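Come drive robot arms with us (and tell us which grippers you hate)

Hi! I'm Adjoa Gbeho, I run the bench side of things at Mahuika, and I'm looking for people to come in and spend a few hours teleoperating a pair of small robot arms. You don't need a degree in anything. You need two working hands, some patience, and a willingness to say out loud when something feels wrong, even if you can't explain why.

If you've used our arms before, at the open day or back when we were still on Lollar Street, you're welcome to sign up again. Just tell me in your message so I can put you in the right group.

What we're trying to find out

We have three questions and they've gotten tangled up with each other, so we want fresh people to help us pull them apart.

The first is fingers. Our standard gripper has stiff parallel fingers with a fairly pointy profile. They're great for poking into a gap and pretty bad at holding anything that wants to rotate. We've cut a second set that's blunter and has a bit of give in it, and the people in our own office are split right down the middle on which is better. Prasert loves the stiff ones. I think he's just used to them.

The second is cameras. You'll be driving from a screen, and we can give you the view from a fixed camera near the table, the view from the wrist, or both side by side. I always assumed everybody would want both. Then we had a few people in who did better with only one, and now I don't know what I think.

The third is the controller. We have our old one, which we've called Detine for so long that I've forgotten who named it, and the new one, Altley. Detine smooths out your hand motion a lot. Altley passes more of it through. Some folks feel like Altley is reading their mind and some folks feel like they're holding a nervous bird. I'd love to know what kind of person you are.

The task is toy bricks. I know! But small bricks are a really good test of a gripper. They're hard and slick, they sit tight up against their neighbors, and you can get new ones anywhere when one goes under the shelving. You'll pick one out of a group, move it, put it down where we ask, and do it again with the other arm. Later on there are some two-handed rounds where you pass a brick across or press two together while one arm holds.

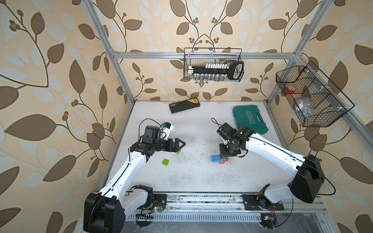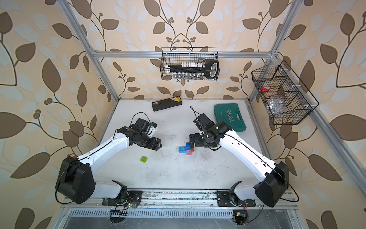

Same bench, with the bricks in play. 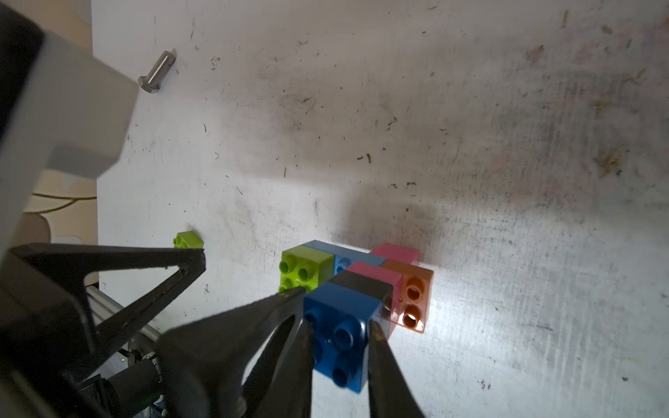
A session lasts 4 hours with a real break in the middle, and I mean a break where you leave the room and eat something. The first half hour is just practice. Nothing you do in it gets scored, so please bump into stuff and find out where the arms run out of reach. After that I'll set you up with one combination of fingers, view and controller, and you'll do a block of picks. Then we swap one thing and you go again.

I won't tell you which controller you're on until the end. You'll probably guess. Please don't tell me your guess while you're driving, write it on the sheet.

Between blocks there's a short form (how tired is your hand, how sure were you of the grip before you lifted, that sort of thing) and a blank box. The blank box is the part I care about most. One person last round wrote "I keep leaning left like it'll help" and that one sentence got us to move the screen.

Who I'm looking for

Adults, any background. I'd especially like to hear from people who do fiddly work with their hands: sewing, model building, dental techs, bike mechanics, bakers who pipe a lot. Gamers too, we get plenty of you and you're always fun. But I'd also really like some people who have never touched a game controller in their lives, and those are harder for me to find, so if that describes your mom, pass this along to her.

Left-handers, please, please write to me. Our last group was nearly all righties and I can't say a thing about the left arm until that changes.

Glasses are fine. If you get motion sick from looking at screens, the wrist view may bother you, so mention it and I'll leave those blocks out of your session. If you have a hand or wrist injury that's still healing, wait for the next round. The hand controllers are light, but four hours is four hours.

You'll be seated the whole time. The chair goes up and down, the desk doesn't. The building has an elevator and the bench is right by it.

Pay and practical stuff

You get $292 for a full session, paid the same week by check or transfer. If you need to stop partway for any reason at all, you get paid for the full session. I'd much rather you quit when your hand is sore than push through and give me an hour of grumpy data.

We run weekday mornings and afternoons through April, plus one Sunday for people who can't get away from work. The Sunday slots go fast, so ask early. Parking is free behind the building, and the door code comes with your confirmation. Come to Suite 2918 and knock loudly, the compressor next door drowns out everything.

We record the camera views, the arm positions and your hand controller motion. We don't record your face or your voice. You'll get the consent form ahead of time so you can read it at home with a cup of coffee, and you can ask me to delete your session later if you change your mind.

Wear whatever you like, but skip dangly bracelets, they catch on the hand controllers.

Also: one part-time job

While I have your attention, Prasert Chareonsuk and I need a bench assistant for the length of this study, with a decent chance of it carrying on afterward. This one is an actual job, part-time, hourly. You'd be resetting the bricks between picks, swapping finger sets, checking that the wrist cameras haven't crept out of position, and keeping the log straight. The plan calls for 2000 scored picks before we look at any results, so there's a lot of resetting. A lot.

You should be comfortable with a hex key and a spreadsheet. If you can crimp a connector, even better, and if you can't, Prasert will teach you in an afternoon and be very happy that somebody asked. Some Python would be handy for checking the logs, but I'd pick a careful person who labels things over a fast coder who doesn't. You would also be the friendly face when participants come in, so it helps if you like strangers.

We do lock out the arms before anyone reaches onto the table, every single time, and I'm strict about it. If that kind of routine makes you itch, you won't enjoy working with me!

How to sign up

For a driving session, use the contact form on this site and put "bricks" in the subject line. Tell me which hand you write with, whether you've ever driven a robot arm of any kind, and which mornings or afternoons work for you. That's all I need. I usually answer in the evening.

For the assistant job, use the same form with "bench" in the subject, and tell me a little about something you've put together or fixed. It doesn't have to be electronic. A résumé is welcome if you have one handy, but a few honest paragraphs will do fine, and if the thing you fixed broke again later, I'd like to hear about that too.

Adjoa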